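How to clear off a desk in one evening (and keep it that way)

updated April 2020

Lots of people emailing me about working from the kitchen table or the spare room, so quick version. No fancy organizers needed. One evening, a trash bag, a couple of boxes.

What you need
Trash bag
Two shoeboxes or whatever boxes
Damp cloth, dry cloth
Masking tape and a marker
Timer (phone is fine)

Step 1. Everything off. Yes everything. Lamp too. Pile it on the bed or the floor, somewhere annoying so you have to finish tonight. My sister-in-law Kalliopi put hers in the hall closet and it stayed there till February.

Step 2. Wipe down. Damp cloth first, then dry. Tape residue: dab of cooking oil, wait a few minutes, rub, then dish soap. Don't scrape with a knife, I have the scratches to prove it. Sticky rings from mugs, same thing.

Step 3. Timer on, 12 minutes. Sort the pile. Trash, box one (daily stuff), box two (everything else). Don't read anything. Don't test pens yet. If you're still holding somthing after five seconds it goes in box two.

Timer goes off, stop. Get a drink. Set it again if the pile is still there, it usually is the first time.

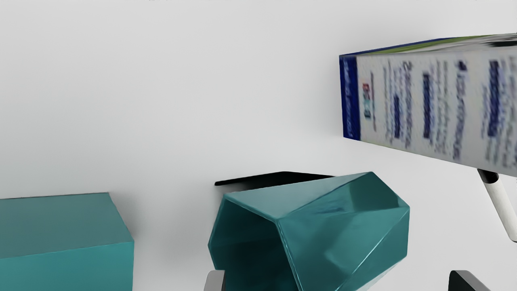 Step 4. Daily stuff goes back first. Be strict. For me that's laptop, lamp, notebook, one pen, glasses. Paper clips are not daily. The stapler is not daily, sorry. Put things where your hand already goes for them, so if you're left handed the lamp goes on the right or you'll be writing in your own shadow.

Step 5. Box two. Tape on the lid, write the month. Under the desk or on a shelf. When you need something out of it, take it out and it gets to live in a drawer. Whatever is still in there after two months, donate or toss. Exceptions: passports, tax papers, warranties. Those go in a folder tonight, not in the box!!

Step 6. Cables. Bundle with masking tape, write what it is on the tape. Mystery cables in a bag, label it mystery. Run the power strip up the back leg with a few zip ties if you can, gets it off the floor and you can vacuum.

Keeping it clear
Two minutes at the end of the day. Mugs to the kitchen, paper in the folder, pen back. If you skip a day fine. Skip a week and you're back at step 1.

Paraskevi Kouris wrote in to ask about shared desks. One box per person, names on them, wipe it down when you switch. Kids get the bottom drawer.

Drawers are a whole other evening. Will post that one when I get to it, mine are a disaster rihgt now.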